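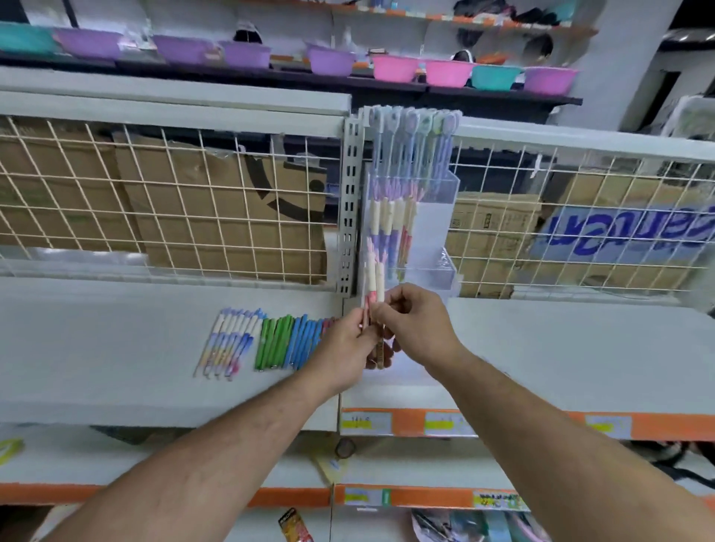
Photo: Cendura

Sorkwood: Frequently Asked Questions

What does Sorkwood do?
It reads video of hands sorting things on shelves and writes out what was picked up, where it came from and where it ended up. The result is a task file your planner can load. If you don't have a planner, the result is a very detailed diary of somebody tidying a shop.

Does it control the robot?
No. Sorkwood stops at the task file. Bosik, our runtime, takes the file and turns it into motion. The two are installed separately and have separate version numbers, which we have promised several times to line up.

Why is so much of your documentation about toothbrushes?
They are thin, they come in pastels and they like to hang in see-through holders. A vision model that has been doing fine on cereal boxes will meet a clear acrylic display full of clear plastic wrapping and report, with 98 percent of its usual confidence, a smudge. We use them in the tutorials so you can be disappointed early.

It merged two items held together into one. Is that a bug?
It is a setting, and the default is bad. Set split_parallel to on. Two slender handles held side by side, both pointing the same way, look like one wider handle until they separate. With the setting on, Sorkwood keeps both guesses alive and picks later. Memory use goes up. We suggest leaving it on for anything narrower than a marker pen.

Can it tell which group an item belongs to?
Usually. It groups by color first, then by position and angle on the shelf. Green next to medium blue is easy. Striped handles with cream, lavender, blue and pink all on the same item are where the grouper starts to make things up. You can name the groups by hand in the layout editor and lock them, and most people end up doing this.

Why does the log list baskets, basins and cartons I never asked about?
Because they were there. Sorkwood tracks everything it can see until told otherwise, including stock on the shelf overhead and whatever is behind the mesh. Draw a work zone in the layout editor and the rest goes quiet. If you skip this step, expect log entries for a row of plastic basins that spend the entire session being basins.

The label reader returned nonsense.
Check whether the text is backward. Printing on a carton seen through a wire panel can read in reverse, and the label reader will try its best with it, bless it. Turn on mirror_check. It works for Latin and Thai script. Other scripts are on the list.

Does it need both hands in view?
It needs the working hand. Two are better, as the tracker uses the second to settle arguments about which fingers are which. If one hand hides part of a group, Sorkwood keeps the hidden items at their last known spot for 800 milliseconds, then marks them "unsure." You can raise this limit. Raise it too far and it will believe in items that left long ago.

How long can a clip be?
The desktop version takes 15 minutes per clip. The server version has no limit except your patience and your disk.

How many item types can one layout hold?
2000. One customer wrote in to ask for more. We wrote back to ask why and are still reading the answer.

What is Pearce mode?
A review screen. It stops at each grasp and asks you to confirm the item, the hand and the target group. Named after the office meeting room where it was first demonstrated and where it crashed. Use the arrow keys; the mouse works too, but slowly. Corrections are saved beside the task file, so you can rerun the clip without losing them.

Can I edit the task file by hand?
Yes, it is plain text. Please run sorkwood verify afterward. The planner is polite about missing commas and will simply skip the step, and the first sign of trouble will be a robot doing steps one, two and four.

I updated in December and my layouts vanished.
They moved. Look in the folder called layouts_old, then run the import tool. We are sorry about the folder name, and also about the release notes, which mentioned this under "minor."

Where do I report a problem?
Use the form on the Cendura support page. Attach the clip, the layout and the log. Reports that say only "it's wrong" are read and believed, but they are hard to fix.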